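Two-arm plug insertion: planner treats the power strip as fixed after the right gripper has moved it
Posted in: Motion Planning and Control

Marlies Thaler
Our laboratory in Mumunthorpe is evaluating a two-arm cell for handling household electrical parts. The left arm is to pick up a small white adapter and insert it in a power strip, while the right arm steadies the strip. Planning is done in Jasance, release 4.

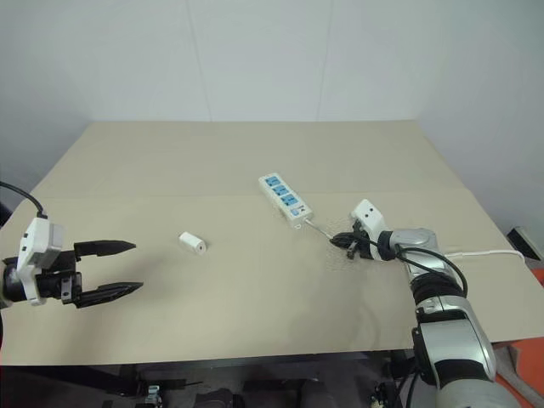
The strip pose is estimated once, from the head camera, before either arm moves. When the right gripper takes hold of the cord or the housing, the strip turns slightly, yet the planner continues to use the first pose. Of 80 trial runs in October, most ended with the adapter beside the socket. Is there a supported way to refresh the pose during a plan?

Fabian Lüthi
Yes. The scene object must be declared as movable, and the plan must be divided into stages:

1. Move both arms to the open pre-grasp position and estimate the strip and adapter poses from the head view. 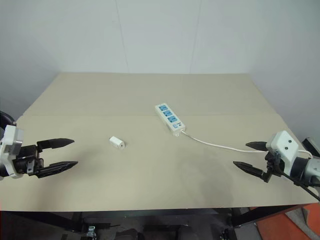
2. Close the right gripper on the near end of the strip, attach the strip to that gripper in the scene, and estimate the sockets again from the wrist camera. The switch is a dependable landmark for orientation.
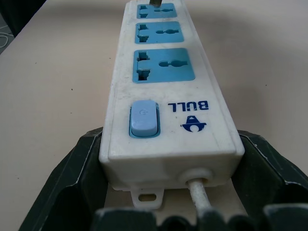 3. Plan the left arm only after the second estimate has been accepted. We allow 325 ms for it to settle – a shorter wait gave us stale poses.

Please note that the cord should not be modeled as a rigid body. We exclude it from collision checking near the right gripper.

Quang Phùng
Same trouble with Prollier. Raised the camera rate, helped a bit.

Mitiku Shiferaw
I agree with the staged plan. I would add that the head estimate is weakest along the length of the strip, as the three blue panels look much alike.
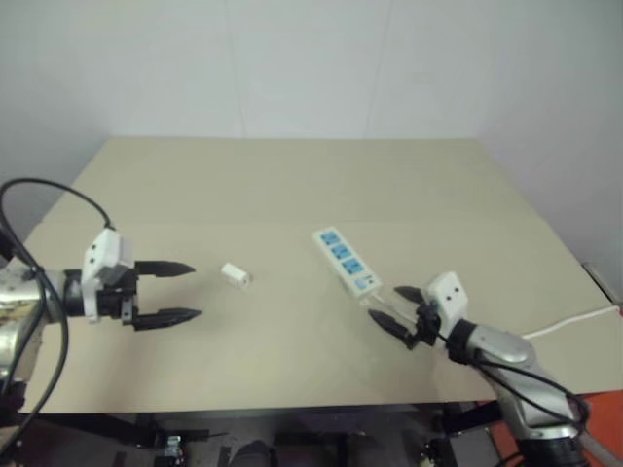

A matcher may therefore settle one socket away and still report a good score. Number the panels from the switch end and reject any result that changes the numbering between stages. The setting is "ordered_features" and is off by default.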